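Safety at the Bench: An Interview with Setsuko Furukawa

The manipulation laboratory at Killard suspended work on its two-arm station for part of July, after one of the arms moved toward an operator's hand during a routine restart. There was no injury. Setsuko Furukawa, who is responsible for the laboratory's equipment, agreed to discuss the incident and the changes made since then. The conversation took place in her office at Ancombe and has been shortened for publication.

Ms. Furukawa began with the sequence of events. On a Saturday afternoon, Tharushi Saha was running the station for the Stallelance project, in which two small arms work together over a shared tabletop. The left arm stalled while closing on an object, and Ms. Saha stopped the session in the usual manner. She cut the motor power to the left arm, waited for it to settle, and reached in to free the object from between the fingers.

"Everything up to that point was done according to the written procedure," Ms. Furukawa said. "The procedure was the weak part. It allowed a person to put a hand between two arms when only one of them had been switched off."

When the control program was started again, it assigned the names of the two arms in the order in which their controllers answered. That afternoon the right arm answered first. The program took it for the left and sent it to the left arm's resting position, across the middle of the table. Ms. Saha saw it move and pulled her hand away. The right arm struck the fingers of the left arm and stopped on its current limit.

Asked whether such a mix-up had been seen before, Ms. Furukawa was direct. "It had, and we did not recognize it. When Irfan Raju went back through the records, he found 118 restarts in which the controllers could have answered in either order. In 2 of them the names were exchanged. One was the Saturday incident. In the other, the arms happened to be parked so that very little moved, and the operator wrote it down as a slow start."

Mr. Raju then tried to reproduce the fault with the table cleared and both arms fenced off. He ran 200 restarts with the original program and a further 100 after the change, in which each arm is identified by the serial number of its controller. The exchange could be provoked with the first version by delaying one controller. It did not appear with the second. Ms. Furukawa cautioned against reading too much into the result. "A clean run of tests tells you about the tests. I would still not put my hand in there with one arm live."

The damage to the equipment was modest. The fingers are printed parts with a ribbed body, which bends on contact, and Ms. Furukawa believes this softened the blow. One printed mount had cracked around a screw hole and was replaced by Mogens Thorlacius, the laboratory's technician, who also checked the other mounts on both arms and replaced a screw that would no longer hold its torque. He has asked for the mounts to be inspected before each day's first session. That request has been adopted.

The indicator lights on the arms proved to be a more difficult question. Operators had come to treat them as a sign of whether an arm was safe to approach. "They show that a motor unit has power," Ms. Furukawa said. "They say nothing about which arm the program thinks it is talking to. People were reading a meaning into them that we never gave them, and I should have noticed." The training notes now address the point in plain terms.

Under the revised procedure, power to both arms is cut by a single switch before anyone reaches over the table for any reason. The program will not restart until the operator has confirmed each arm by a small wrist movement – one arm at a time, at low speed. Kohei Ikeda, who schedules the sessions, estimated that the confirmation step would be unpopular. Ms. Furukawa agreed that it has been. "It is tedious, and people have told me so. The arms share a workspace, they pass close to each other many times in a session, and tedium is a price I am willing to pay."

Clutter on the table was also discussed. Hand tools and spare parts are often left within reach of the arms, and the review recommended a marked boundary for them. Ms. Furukawa has not yet settled on one. Mr. Thorlacius would prefer a separate tray away from the table, while the operators would like their tools close by. A decision is expected once the Grønli station, which has the same layout, has been reviewed in the same way.

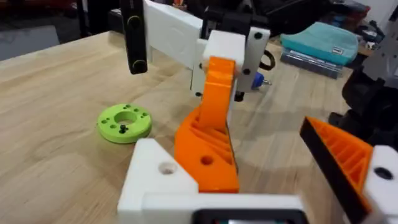
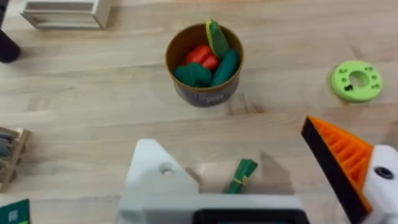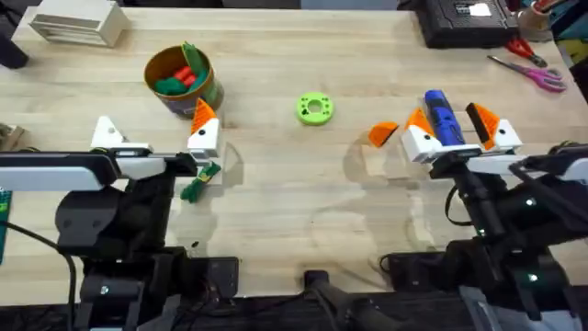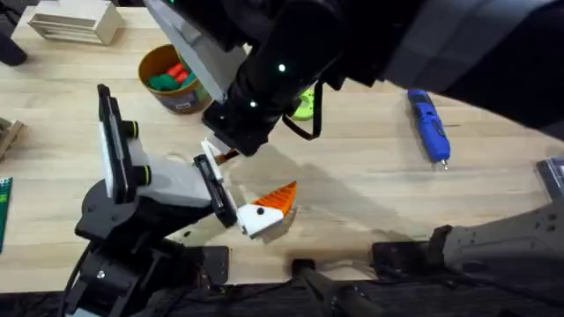 The two-arm station at Killard. First and second: views from a camera at the gripper. Third and fourth: views from fixed cameras, with both arms over the table.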